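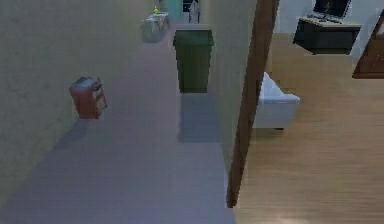

The woman who looks after the recorded interviews at Grutenside did not plan to work with tape. She trained as a school secretary, and for nine years she kept attendance sheets and ordered chalk. Then the library needed someone who could type fast and understand people who mumbled.

"They gave me a tape player with a foot pedal and a box of cassettes," she says. "The first one was a man talking about hay. I had to play one sentence over and over before I worked out that he was saying 'windrow.' I'd never heard the word."

The collection now holds 3,697 recordings. Most were made with people who farmed, fished or worked at the Wirkness cannery before it closed. The early ones are on open reel, the middle ones on cassette, and the recent ones are files that never touched tape at all. She asked me not to call her an archivist. Her job title is transcriber, and she likes it.

A one-hour interview takes her most of a working day to type. She listens once all the way through without touching the keyboard, then goes back to the start.

"If you type from the first minute, you get names wrong and you keep getting them wrong," she says. "By the end you know that the brother is called one thing and the horse is called another, and you can go back and type it properly."

She leaves in false starts. She takes out coughs. Laughter goes in square brackets, but she won't describe it, so there is no "bitter laugh" or "nervous laugh" anywhere in the files. Silence is harder. For years the house rule was to mark any pause longer than six seconds, and she followed it with a kitchen timer. Now the software shows the length of the gap and she puts the number in.

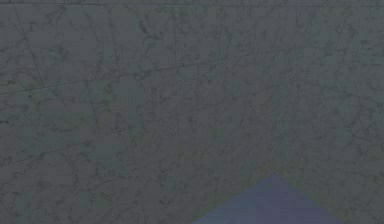 *Local History Department, Grutenside Public Library*

I asked her which recordings gave her the most trouble. She said the ones made in kitchens.

"People are comfortable in kitchens, so that's where the interviewers sat. But the refrigerator hums, somebody runs the faucet, the dog wants to go out. There's one from Wirkness where a woman explains the whole strike and she's frying onions the entire time. I got nearly all of it. I missed two names, and I still think about those."

Old tape brings its own problems. One brand from the seventies sheds its coating and has to be warmed at low heat before it will play. She does not do that part herself. The reels go out in batches to Nirnari, a small transfer studio in the next county, and come back with a digital copy and a sheet of notes. So far 2,732 recordings have been copied. The rest wait on shelves in order of how bad they smell.

"Vinegar," she says. "If it smells like vinegar, it goes first."

Some families ask for changes. A daughter wanted her father's swearing taken out, and the department said no but agreed to keep the transcript closed until she was ready. In another case a man heard himself at 24, saying unkind things about a neighbor he later married. He asked for a copy for each of his children.

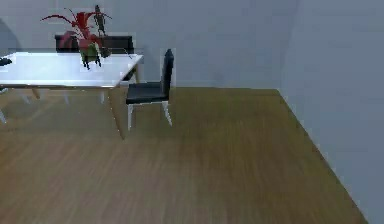
Issue 6

She has typed 791 of the transcripts herself. The one she would hand to a new reader was made with a cook at the Rajput, the restaurant by the bus station, who talked for two hours about learning to drive a delivery van in snow.

"It has nothing to do with what he was asked," she says. "The interviewer wanted recipes. You can hear her try to get back to recipes, and then she gives up and asks about the brakes."

She has tried automatic transcription and uses it for rough drafts of the newer files. It does well with younger speakers and badly with cannery words. It turned "gutting line" into "getting lined" all through one interview, and fixing that took as long as typing the thing would have.

She plans to retire in March. Before then she wants to finish her word list, a binder of local terms with the recording number beside each one. "Windrow" is on the first page she wrote. She has been asked to leave the foot pedal behind too, and she has said she'll think about it.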